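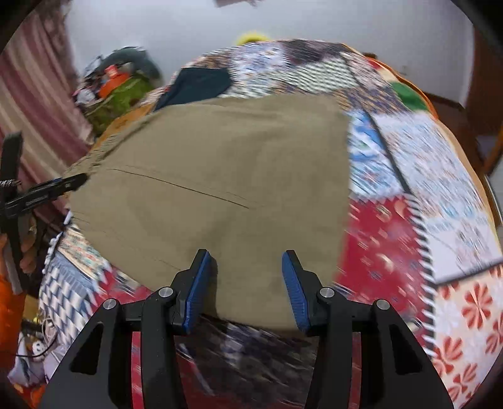 Re: [gripper-users] Ribbed or flat pads for cloth?
From: Kimie Onishi
16 Sep 2019

Mayu Hayashi wrote:
> Did you compare the ribbed blue pads with the flat ones from Zolbridge?
> We must order soon.

Dear Mayu,

Yes, on plain cloth over a quilt. I prefer the ribbed pads. The flat ones need a second try too often at a bunched corner. With 2 hand grippers, please check the opening width of both before you start. Mine differed in August and I lost one day of recordings.

Regards,
Kimie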